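Setting up the Plido arm kit at home: mats, tape and small parts

Updated 05/04/2020

The Plido is a tabletop arm sold as a kit by Navum, with a parallel gripper and a base plate. Assembly is covered well enough in the printed guide. The notes below deal with the work area, which the guide leaves to a single paragraph.

Mat. Use a dark, matte mat if the objects are light or brightly coloured. Glossy vinyl throws reflections and the colour detection suffers. A square offcut of desk mat is adequate. Position it so that the far corners are within reach before fixing anything down.

Tape. Fix all four corners. Translucent tape is fine on sealed timber; run the strips well past the mat and cross them at any corner that lifts. Test a short piece on the floor finish first, and peel it back slowly at a low angle.
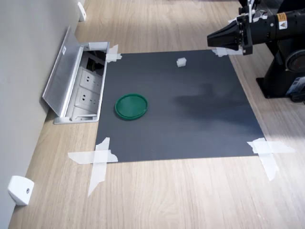 Test objects. Start with a small cube, then move to flat items such as jar lids. A lid lying flat is the harder pick – approach the rim from the side and close the gripper slowly. The Ismail add-on pads (sold in pairs, $29) give better grip on smooth plastic but collect lint. Wipe them with a damp cloth and leave to dry.

Light. Bright, diffuse light is best. The arm throws its own shadow across the mat, so run the colour calibration with the arm parked where it will start each job.

Power. Keep the leads behind the base and away from the travel of the elbow. If using a floor outlet, check that the open cover is outside the arm's reach.

Servicing. Derkport handles repairs and stocks spare finger tips. Check the gripper screws after the first 2 hours, then every 1,000 cycles.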